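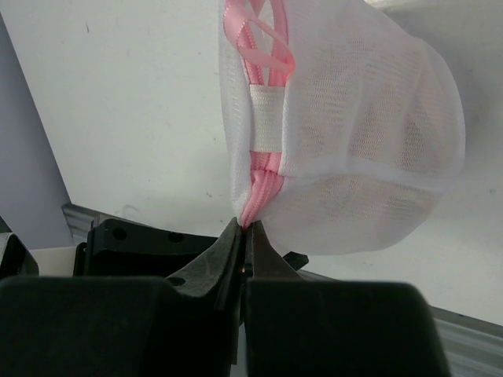
4.2 Mesh bags and the closure problem

The claim that a mesh laundry bag protects what is inside it is repeated in nearly every care guide we read, and almost never with a source. The Grelov guide tells owners to use one for "anything delicate." The Boltthorpe guide says the same about socks, with the added promise that pairs will stay together. We accept the second claim with few reservations. A closed bag keeps small items in one place. Whether it keeps them from wear is a separate matter, and the survey answers do not settle it.

Of the 163 households that returned the form, many reported that their bags "worked." The form did not ask what they were comparing the bag with, and we now think this was a mistake. A person who buys a bag for thin knitwear may well begin to wash that knitwear on a gentler cycle in the same week. Any benefit is then credited to the bag. The Kollgate study has the same weakness and, in our view, reads far too much into its 900 diary entries, most of which record only that a bag was used.

The fabric has received most of the attention, probably owing to the ease with which mesh size can be measured. We are less sure that it matters much at home. Complaints written in the margins of our forms were mostly about the zipper: it crept open, it caught the cloth, or the pull scraped against other items in the load. Several makers answer the last complaint with a strip of elastic meant to cover the pull. A bag with a pink zipper and a white elastic band across it appears in Figure 1. The band also gathers the loose zipper tape, which forms a tangle above it. We make no claim about how such a bag performs in a wash. Respondents described the parts of the closure in so many different ways that our coding of their answers had to be done twice.

4.3 Small objects kept outside the bag

Villaseñor proposed that households would lose fewer buttons, clips and other small items if an open dish were kept where the laundry is sorted. The idea is appealing. It is also hard to test, as a dish put out for one purpose tends to collect whatever is in reach, and by the second visit in May it was often impossible to say what had come from the laundry and what had come from a coat pocket. 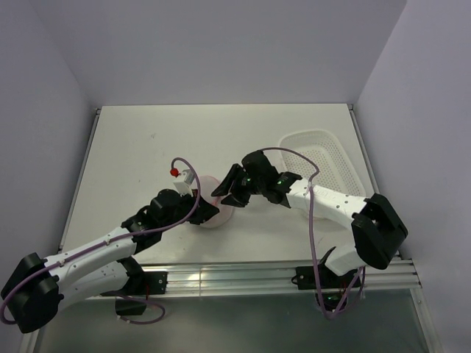
We therefore treat the results on dishes as weak. In 6 homes the dish was still in use at the end of the trial, and in 2 of those it had been moved to another room, where it held keys. Villaseñor would count these as successes. We would not, unless the aim is simply to own a dish.

Shallow, round dishes were said to be easier to reach into than deep ones, and see-through ones were preferred by people who wanted to check the contents without lifting anything. These are reasonable preferences, but they were given in reply to a leading question, and no one was asked to live with the other kind. The combined advice found in the Boltthorpe guide, a mesh bag for the machine and a dish beside it, may be sensible. The evidence offered for it so far would support almost any pair of containers, and we found no sign that the two had ever been tested together.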